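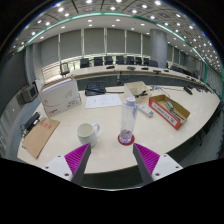 Recording Demonstrations with the Hand-Held Gripper: Tabletop Tasks

Filed under: Guides > Manipulation > Teaching by Demonstration

Last revised 13 October 2019

This guide sets out the procedure for recording tabletop demonstrations with the Lukumay hand-held gripper. It applies to all staff and visiting researchers at the Fomport site. Persons who intend to teach a task by remote control should also read the section on the Pustusari remote station near the end of this page.

The task used throughout is the relocation of a mug on a shared table where other items are already standing: a tall bottle on a coaster, an envelope, boxes, cables and small office equipment. The same procedure applies to other light objects of similar size.

Before the session

Reserve the room through the Meltidum calendar. Recordings for the mug task are made in Room 202 unless the task sheet names another location. Reservations should allow two hours, including the time needed to transfer the files.

Charge the gripper battery fully. Confirm that the storage card has been cleared and that the contents of the previous session appear in Meltidum. A card must not be erased on the assumption that the transfer was completed.

Inspect both fingers. The ribbed pads should sit squarely on their mounts, with no tears or lifted corners. Close the gripper slowly and check that the pads meet evenly along their length. If one pad touches before the other end of the pair has closed, loosen the mounting screws, realign the finger and repeat the check. Worn pads are replaced in pairs.

Clean the lens with a dry cloth. It has a very wide field of view and will record much of the room, including displays, whiteboards and anyone seated nearby. Switch off screens that show private information and turn confidential papers face down. Anyone who remains in the room during recording must have signed the consent form.

Arranging the table

Objects that do not form part of the task may stay on the table. A policy trained only on a bare surface performs poorly in an occupied office, and the task sheet for the mug calls for a table in ordinary use. Three conditions apply:

- The mug must be empty.
- Any bottle within reach of the gripper must be closed and standing upright.
- Loose cables must not cross the path between the mug and its destination.

Turn the mug so that its handle is in the orientation given on the task sheet. Handle direction has a strong effect on the approach, and a set in which the handle always points the same way will teach one approach only. The sheet lists six orientations. Complete all demonstrations for one orientation before moving to the next.

Calibration

1. Switch on the gripper and wait for the steady indicator light.
2. Open the fingers fully and hold them open until the first tone sounds.
3. Close them fully, without an object, until the second tone sounds.
4. Hold the gripper over the near edge of the table with the fingers open, and sweep it slowly from left to right across the work area. The sweep should take 14 seconds. Tracking depends on visible detail in the surroundings, so furniture and fixtures on the far side of the room should remain in view.
5. Return to the starting position and wait for the third tone.

If the third tone does not sound, repeat the sweep at a lower speed. Strong glare from windows is the usual cause of failure, and closing the blinds is generally sufficient.

Recording a demonstration

1. Begin with the fingers open over the near edge of the table. Press the record button once.
2. Hold still for one second.
3. Move toward the mug along a smooth path. The speed should be somewhat slower than that of a bare hand performing the same movement.
4. Place one finger on each side of the object and close the gripper until the pads grip firmly. Do not squeeze further.
5. Lift the mug clear of the table before moving sideways. Dragging is recorded as a separate task.
6. Carry the mug to the destination, keeping it upright and passing well clear of the bottle.
7. Lower it until the base rests on the table. Open the fingers fully and withdraw along the line of approach.
8. Return to the starting position, hold still for one second, and press the button again.

The free hand must stay out of view from the first press to the second. It must not steady the mug, move another object or hold back a cable. An assistant may reset the table between recordings, but should stand away from it while a recording is in progress.

Record 16 demonstrations for each orientation. Vary the starting position of the mug by a few inches each time, and move at least one of the surrounding items after every fourth recording.

Errors during a demonstration

A missed grasp does not always require a new recording. If the mug remains upright and the operator recovers with one further attempt, keep the file and mark it "recovered" in Meltidum. These files are used in training and should not be deleted.

Discard the recording if the mug falls, if another item is knocked over, if the lens is covered, or if the tracking alarm sounds. Enter the reason in the log. Calibration must be repeated after any tracking alarm and after any impact to the gripper.

Teaching by remote control

Some tasks cannot be shown conveniently by hand, particularly those that depend on the reach limits of the arm itself. For these, the operator works from the Pustusari station and drives the arm directly. The order of steps is the same, with the following differences:

- The emergency stop must be tested before the first recording of every session.
- No person may be within reach of the arm while it is enabled.
- The operator should pause above the object before descending, to allow for the delay in the video link.

Hand-held and remote recordings are stored in separate folders and must not be combined under a single session number.

Closing the session

Transfer all files before switching off the gripper. Open the first and last recordings and confirm that both fingers are visible throughout. Enter the room, the task name and the number of discarded recordings in the session log, then return the gripper to its case with the fingers open. Items belonging to the room should be left where they were found.

Requests for changes to the mug task sheet are reviewed each May.

Tags: demonstration, gripper, remote operation, tabletop, data recording

6 comments | 14 shares

Search this site Enter keyword Go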